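Scoring notes, Giltarlow season 2

I watched the whole second season of Giltarlow over one week in August, and what follows is mostly about how the scoring works. The show itself is the usual format: contestants are dropped at a cold camp, given tasks, and removed one at a time.

Each contestant starts with 100 points. The instructors deduct for late starts, dropped gear and refusals. Points can't be earned back, so a careful contestant who finishes slowly beats a fast one who forgets a rope.
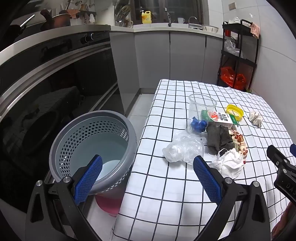 Plastic cup on the grid tablecloth

The trouble is the Tovberg stage in episode 7. It is scored in pairs, and both members take the same deduction. Two strong contestants went out there on a partner's errors -- the totals were on screen long enough to check. Season 1 scored that stage individually, and the final order made more sense.

Editing adds a second problem. Deductions are announced at night, after the tasks, and the footage that explains them is often missing. I paused the Wednesday episode several times and could account for only part of the Cartwright team's loss.
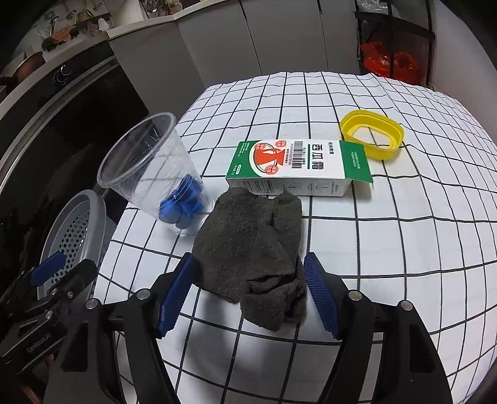 What I would change

Score the pairs stage separately and carry over half. Put the running totals on screen after each task. Hilik, the spin-off, already does this in a small corner table, and it is easier to follow even though the tasks are duller.

I have the last Hilik episode still to watch.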